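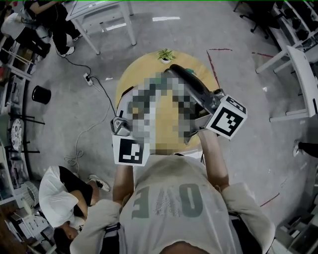 Nimal Uddin argued that a room has no storage problem until something is left on the floor, and the remark shaped how we set up the second part of the study. We had planned to look only at shelves. After the April visits we added tables, floors and the strips of tape that people put down to divide a space.

4.2 Shared workrooms

Workrooms differ from kitchens and bedrooms in one respect -- the people who use them did not choose most of the furniture. Of the 299 rooms in the survey, 46 were workrooms. We recorded where the shelving stood, what kind of lighting was overhead, and whether small items had a fixed place. Shelving against a wall was treated as fixed even when it could be moved.
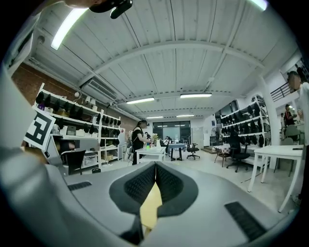
Figure 3. Workroom with white tiered shelving against a brick wall, under a corrugated ceiling.

Tall units along one wall leave the middle of the room open for tables. They also put the upper tiers out of easy reach, and Thilini Marikar found that people used these tiers for things they seldom needed. Boxes tended to go on the middle and lower tiers. Users in 50 interviews, which covered all room types, were asked where they would look first for a missing item. Most named the table nearest the door.
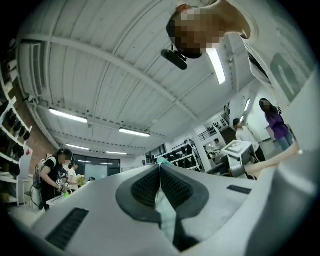
Lighting had less effect than we expected. Rooms with several ceiling fixtures were no tidier than rooms with one or two, though users did rate them as easier to clean. Table shape mattered more. Round tables collected fewer items at the edge, and people cleared them more often -- usually at the end of a task. We return to this in Section 5.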